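4.2 Repainting intervals and the condition of surfaces

Householders in the Felside terraces, built in 1927, were asked when they had last painted indoors. Most said "recently", a word that covered anything up to 9 years. Woodwork fared worse than walls, and the insides of cupboards had been left to history.

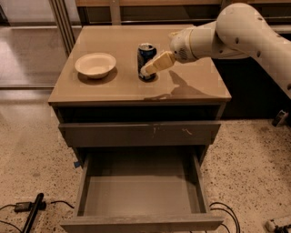
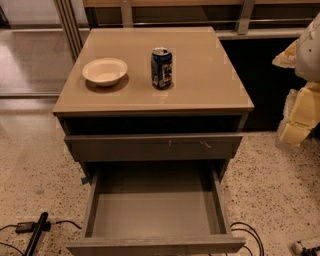

Figure 3. Flat-topped drawer unit with bowl and can.

Of the 53 households that returned the paint diary, few had kept it past the undercoat. Imetti (the wall paint) was applied in two coats as directed by those who read the tin, and in one hopeful coat by the rest. Scuffing was scored by eye on walls and on furniture tops, the latter being where a bowl and a drinks can, as in Figure 3, tend to settle and stay. Dumero, the harder satin finish, marked less under such traffic but showed every brush stroke, a fault that its users blamed on the brush. Mbwambo's scale of wear was used throughout, although its middle grade, "tolerable", gave rise to some domestic disagreement.

Spending did not predict the result. One household laid out 3000 pounds on a decorator and scored level with its neighbour, who had used a roller left over from the garage. Preparation did predict it, as the trade has always claimed, and sanding remained the step most often reported and least often detected.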